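Notebook, Cruzado sim, 17th June

Plane segmentation against the wrist view

Picked up the floor mask problem again. The Skerell plane fitter was returning two floor planes on the same view and the planner took whichever came first. Re-ran with the renderer at low resolution, as the policy gets it, and the depth buffer at the same size. RANSAC at 1,000 iterations, inlier threshold 6 mm, fixed seed 517.

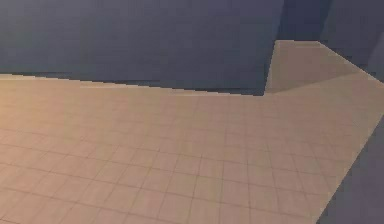
Raised surface check

Added a height test after the normal test. Two planes with matching normals are now merged only if their offsets agree within the threshold. Before this the merge looked at normals alone, an old shortcut from the Trililano branch. Cost is negligible. Unit test added, old behaviour kept behind a flag until August.

Next, the corner case, run with the camera pitched well down.
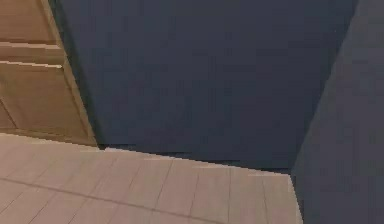 Localisation in Cameck wants three non-parallel planes before it will fix a pose, and it has been rejecting too many views for lack of them. This one ought to be easy: the two grey walls give an inside corner and the floor supplies the third normal. The cabinet side is a third vertical surface and tends to pull the wall fit if its points are not split off first. Splitting on colour before fitting is cheap and I have left it on. The stepped line at the base of the dark wall is render aliasing, so edge pixels are dropped with a two-pixel erosion.

Glass

Third item is the free-space map. Transparent materials write no depth in the current build, so rays pass through and the voxels get cleared.

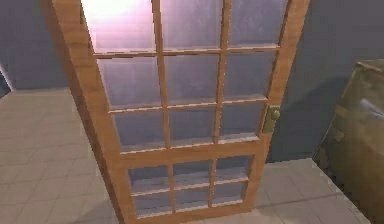 The planner uses the cleared voxels directly, and will route the arm through anything that is mostly glazing. With fifteen panes in a door, all that survives in the map is a lattice of stiles, rails and thin bars, and the bars go too once voxels are larger than they are. Patch: fill the convex outline of any connected lattice if at least 70 per cent of the interior rays come back with a glass material ID. The knob is segmented separately and must stay out of the fill, or the grasp sampler loses it.

To do:
Expose the erosion width in the config.
Ask for a depth pass with glass opaque.
Re-run the full set with the seed unfixed.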